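Re-seating the wrist camera on the small arm

Last updated: December

The small arm at Flundgate had been picking a bit to the left for a while before I did anything about it. You could live with it on the big pieces. On thin ones the fingers came down on the edge and pushed the thing along the table. I kept blaming the lights, and I was wrong about that.

It was the camera bracket. Two screws hold it to the wrist and one of them had backed out far enough that I could turn it with my thumbnail. Every time the arm stopped hard, the camera shifted a little and stayed shifted.

What I did, mostly so I can find it again next time:

Power off at the controller first, then at the wall. I took the camera off completely and wiped the old thread lock out of the holes with a cotton bud. Minttu Seppälä had left me a tube of the medium stuff, so I put one drop on each screw and did them up evenly, a bit at a time. Then I left it overnight.

The cable was the other thing. It had been tied so tightly at the last joint that it tugged on the camera whenever the wrist turned past 70 degrees. I cut the tie and put a new one further back, with 40 mm of slack in the loop. Turn the wrist by hand to both ends before you power up again. If the loop catches on anything, move the tie.

I cleaned the fingers too while I was there. They pick up a film from the plastic pieces and it makes them slip. Warm water and a drop of washing-up liquid on a cloth is enough. Tatu Swai uses alcohol on his, but he has the metal ones.

After that I ran the calibration sheet at 7 positions. The old offset file was no use any more, so I renamed it and let the software write a new one. I set out the play food and moved the arm over it with the fingers open to check the view.

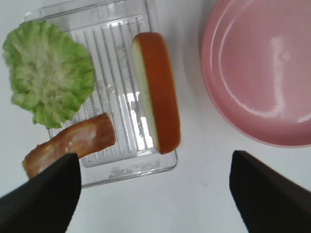

View from the wrist with the new bracket position. Fingers open, one end of the bacon off the tray.

Both fingertips should show in the bottom corners. If you only get one, the bracket is on twisted and you'll have to loosen it and start again, which I did once.

The clear tray still throws a lot of glare. I might try a sheet of paper under it, or turn the lamp to face the wall. Paavo Kuusisto says to get a different tray, and he may be right, but I have a stack of these.

Still to do: the base bolts, and the fan in the controller, which has started to tick.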